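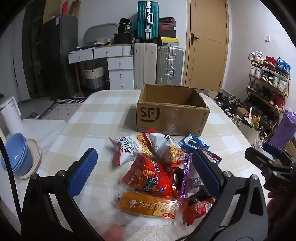 Well, the snack parcels are properly under way, and I'm so glad you agreed to pay for another round! When we last wrote to Furnival we had a list of names and a lot of good intentions, and now we have a packing table at the Fedley center, a shelf of supplies and 135 parcels out the door. The packing itself is the fun part. Everything for one parcel goes down on the checkered tablecloth in front of an open box, like the noodle snacks, the long golden-brown cake in its clear wrapper and the red bag with the yellow cones on it, and then one person packs while another reads off the card. It took us a few evenings to settle on that, and it has cut the mix-ups way down.

Boxes first, as you asked about them. We budgeted for new ones and have hardly bought any. People have been saving their delivery boxes for us (the SF Express ones are a very handy size) and we just put fresh tape along the bottom. That left us $135 under on packaging, and with your okay I'd like to move it over to postage, where we're going to need it.

Postage is the sore spot. The Voscombe addresses cost more than I'd figured, and a parcel that's mostly puffed snacks and noodles weighs next to nothing but still gets charged by size. We've started taking the Voscombe ones over by car when someone is headed that way anyhow, which works fine but isn't something I want to lean on all winter.

Now the snacks! The students told us in the fall that they wanted things they grew up with, and the feedback cards back that up. Cakes are the runaway favorite. The crunchy stuff is close behind, though bags of it do get crushed if they go in first, so the heavy things go on the bottom now and the bags ride on top. We had 3 parcels come back as undeliverable, all of them old dorm addresses, and we've sent them out again to the right place. One student wrote that she'd shared hers with her whole hallway and had nothing left by bedtime, and could the next one be bigger?

Hemach, our supplier, has been good to us. They hold our order for 15 days if we're slow picking it up, and they swapped a case that was close to its date without any fuss. I'm still waiting on their corrected invoice, so the food line in the attached sheet may shift a little.

Still to do before March: finish the allergy labels (these are taking forever, because so many of the packets need translating), find a second table, and get 10 more students on the list from the waiting names. I'd also like to try a smaller parcel for the ones who share a kitchen and say they're short on cupboard space.

Come by on a packing night if you can. We start after supper and there's always tea. I'll send the receipts over as soon as the Hemach one is fixed.

January 11, 2024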